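We've been living with the new kitchen counters for 8 months now, so a few notes for anyone pricing this stuff.

Ours is a white marble pattern with gray veins. We looked at real stone from Guerra and a lookalike from Avuvico. The gap between the two quotes was over 3,000 dollars, and we went with the lookalike.

The fabricator was Muletti, out in Cotport. They measured in March and told us 11 business days. It took longer. The sink cutout was wrong on the first piece and they had to redo it at their cost.

Get the sink model number to them in writing. I gave ours over the phone and I think that's where it went wrong.

Also ask where the seam goes before you sign. Ours was drawn right next to the stove. They moved it to the corner when I asked, no charge, but I had to ask.
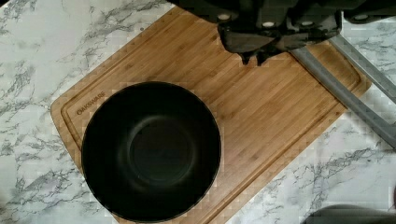

Things that weren't in the quote: hauling off the old tops, the plumber to hook the sink back up, and the backsplash. Those three together came to 1,000 dollars. We did the caulk ourselves.

Day to day it's fine. Coffee wipes up. Turmeric left a faint yellow spot that took a couple of tries with baking soda. I put hot pans on a trivet and haven't tested what happens without one.

Crumbs are harder to see on a busy pattern. My last counters were solid black and showed everything - flour, water spots, fingerprints.

One complaint is the edge. We picked the square one from the sample chain and it's sharper than I expected at hip height. If I did it over I'd pay for the eased edge.

Someone asked about sealing. Avuvico says theirs doesn't need it. The Guerra stone would have, once a year.

Backsplash is next. Still deciding between plain white tile and leaving it painted.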